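From: Iñaki Cantero
To: the Skutgate tenants list
Subject: Re: [skutgate] Old refrigerators and the electricity bill

Hello Begoña and all,

Begoña Moya wrote:
> Our fridge is from before we moved in and it uses 286 kWh
> per year by the meter. Is it worth to change it, or do I
> only clean the back and wait? Severino says wait.
>
> Begoña

I agree with Severino, at least until August. We measured ours with the small plug meter that Yolanda Benítez lends, and it showed 282, so nearly the same as yours. Then I changed the door seal and moved the fridge 9 cm away from the wall. The next reading was lower, but it was also a colder month, so I do not want to promise anything.

For the seal, close the door on a sheet of paper and pull. If the paper comes out easily at one corner, the seal is tired. Mine cost 57 with delivery, and I fitted it on a Sunday with a hair dryer and some patience.

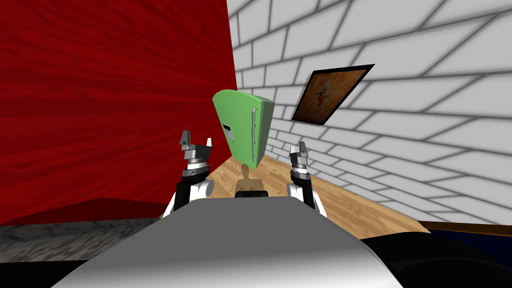

Green fridge with dispenser, computer rendering.

If you do decide to buy, please check the width of the stairs first – Demetrio Casado had to send one back from the second landing. Models with a water dispenser often need a pipe, and in our building the kitchen pipes are on the other wall.

The meter is with me now. I can leave it in your mailbox tomorrow after seven, if you still want to measure the freezer too.

Regards,
Iñaki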